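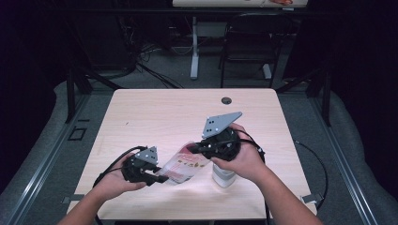 A plastic pouch held between two hand-held grippers over the collection table.

Keep the bad takes
By Leonie Wieser
Sep 10, 2023

Most groups that gather examples for a learning system throw out the takes that go badly. I think we should keep more of them.

At Murville we record people doing small table jobs with a gripper in each hand. A full set is 100 takes. In January, Kilian Danzer went back through one set of pouch handling and found that 26 had been binned. In five of those the person had dropped the pouch. The rest were slow, or clumsy, or had a second try in the middle. They were marked as failures and left out of training.

I understand the habit. Clean takes are easier to label and they look better when a visitor asks to see some. But soft packaging sags and twists, and a person who has lost one corner of it and got it back has shown the system something a smooth take can't. If all it ever sees is a good grip, it has no idea what to do after a poor one.

Roswitha Mayrhofer disagrees with me, and her point is fair. A clumsy take can teach clumsiness, and a learner can't tell a mistake from a method unless somebody marks where the mistake starts. That marking is slow work and we would have to pay for it.

I would still pay for it – even if it meant fewer takes in a set. The drops can go in a separate folder for now. The recoveries belong with the rest.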